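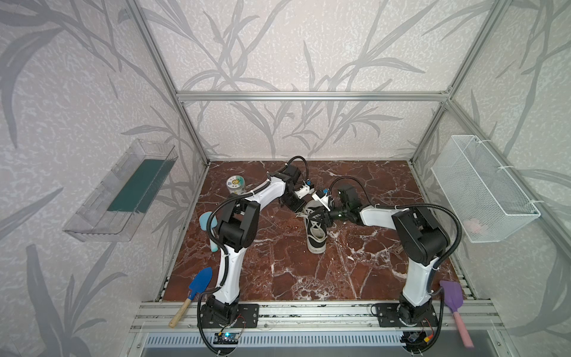 Both arms on the canvas sneaker, Vestosetti grippers fitted.

I like a shoe for trying out new grippers (soft upper, stiff sole, laces to snag on!), so that's what we'll use to compare the Vestosetti pair with my old Thiele ones.

1. Home both arms and set grip force to 19 percent.
2. Close the left gripper first, then bring the right one in slowly. If the canvas puckers, back off a little.
3. Lift 70 mm and hold for seven seconds.
4. Lower it, open both, and write down any slip before you forget. I always forget.

Do the whole thing again with the other set, same force, same shoe. Pranab Khan starts his at 51 percent, but I'd work up to that – canvas is fine with it, fingertips less so. Spare tips go back in the drawer marked Sorkholm.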